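Room 404

The inventory was issued in May and ran to 14 sheets. Hạnh La had been assigned the second-floor rooms of the Destine building, which was to be handed back to the landlord with its fittings listed and everything else removed. She worked from the door, clockwise, as the procedure required.

Room 404 had been used by the Pirnine team. The contents were two desks, a filing cabinet with no key and a whiteboard. The numbering did not follow the floors. A previous tenant had brought the doors from another building and nobody had paid to change the plates.

She entered the desks as fair and the cabinet as poor. Under consumables, the form allowed one line per item and a choice of three codes: K for keep, T for transfer, D for dispose. Markers were normally D. The rate was fixed by head office and took no account of ink.

She had the pen ready to write the letter when she looked at the marker properly. Someone had wound yellowish tape round the middle of the barrel, over the lower part of the label, and had left the barcode clear. The edges were uneven. There was a reddish-orange patch under the tape.
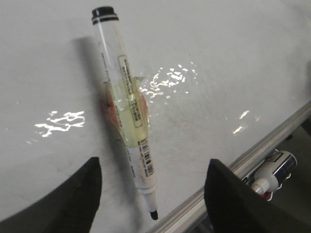
Condition and remarks

The remarks column was 2 centimetres wide. Hạnh wrote "taped" and had room left over.

She knew the work. Lâm had sat at the desk nearer the window until the Sumer contract ended, and he taped things: the kettle lead, the spine of the site manual, one arm of his glasses. He pressed tape down with his thumb and never trimmed it. When she had asked him why he did not request a new manual, he said the request form was longer than the repair.

She drew a short line on the board. It came out black and even. She drew a second line under it, the same length, and compared them. Then she wiped both off with her sleeve — the cloth had already been entered as D and bagged.

The form had no code for an item removed by the person counting. She wrote T. In the box for destination she put her own desk number, initialled it and went on to the windows.

Contact the editors | © The contributors | Back to top
2 comments · 14 shares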